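Part 4: Recording your first set of examples

By now the arm moves when you tell it to, Jistum opens without a red banner, and you've done the joint calibration in Part 3 (please do it, I skipped it once and lost a whole Thursday). So let's get some examples into the thing!

The task we'll use all the way through this guide is dull on purpose: pick up a brick, drop it in the box. It's the one I learned on and it's forgiving. Once Urnance can do this you can swap in whatever you like and most of what follows still holds.

4.1 Setting up the table

1. Clamp the arm to the edge of the table and give it a firm push from each side. If it rocks, tighten and push again.

2. Put the green baseplate where the gripper can reach all of it without the arm going dead straight. Drive the fingers out to each corner, slowly, and shift the plate if one of them is a stretch.

3. Tape the plate down. I use plain white tape. A plate that creeps a centimetre over an evening will give you examples that disagree with each other, and you won't see it by eye.

4. Stand the cardboard box behind the plate with its flaps open.

5. Put your bricks on the plate. Rest them on top of the studs, don't press them in! These little servos can't pull a clicked-in brick free and you'll just cook one trying.
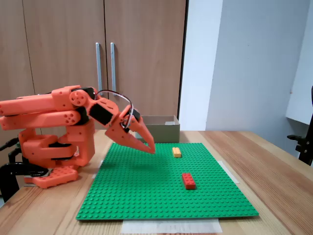
Figure 7. Fingers over the plate, with a red and a yellow brick to choose from.

Note: Leave a decent gap between bricks. The fingers need room to come down on either side, and if you've got two bricks snuggled up together the arm will shove one while reaching for the other. You can add crowded layouts later, once the easy ones work.

4.2 Recording

6. In Jistum, start a new session and name it after the colour you're picking. I go with things like red_august, which has saved me a lot of squinting at folders.

7. Bring the arm to its home pose. Wait for the Ready light in the corner of the window.

8. Press R to start and take hold of the leader handle. Move down to the brick at a calm, steady pace. Pretend you're showing a kid how to do it, more or less.

9. Close the fingers, pause for one beat, then lift straight up before you head for the box. My early recordings all had a lazy diagonal lift in them and the trained arm copied it faithfully, dragging bricks over the studs the whole way.

Caution: Keep your free hand off the plate while the arm is live. The fingers are pointy and they close harder than you'd think. If something goes wrong, let go of the leader handle and hit the space bar. Don't grab the arm. 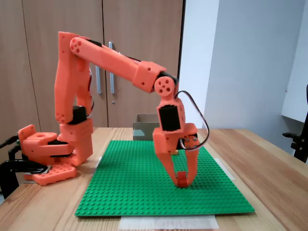

10. Swing over the box, open the fingers, and go back to home. Press R again to stop. Jistum will ask Keep or Bin. If you fumbled the grip but recovered nicely, keep it, those are worth having. If you knocked the box or the arm stalled, bin it.

11. Move the brick somewhere new and go again. Turn it as well, a quarter turn or some odd angle, so you're not teaching the arm that bricks only ever face one way.

Do 10 of these and then stop and play them back before you do any more. I know, you're on a roll, but this is when you find out the camera got bumped during the second one. Watch for a wire catching as the wrist turns, too. There should be enough slack for a loose loop near the gripper, and it shouldn't snag on anything at full reach.

4.3 How many is enough?

For one brick colour, I got a usable result from 32 kept examples. Usable meaning it mostly worked and I was delighted. My full Hanon set is now at 1,623 recordings with both colours and all sorts of layouts, but that took ages and you do not need anything like it to get started.

Note: Try to do a session in one go with the same lights on. If the sun comes round and throws big shadows across the plate halfway through, finish up and start a new session with a new name. Mixed light is great across sessions and a pain inside one.

4.4 Saving and checking

12. Click Export and pick the Jarman format. Urnance won't read the other one.

13. Open the export log. You want "0 dropped". If you see dropped frames, close your browser (it's always the browser) and record that session again.

14. Copy the folder to a second drive. Yes, now.

Training is in Part 5. Leave the plate taped where it is until you've got through that, you'll want the same layout for testing.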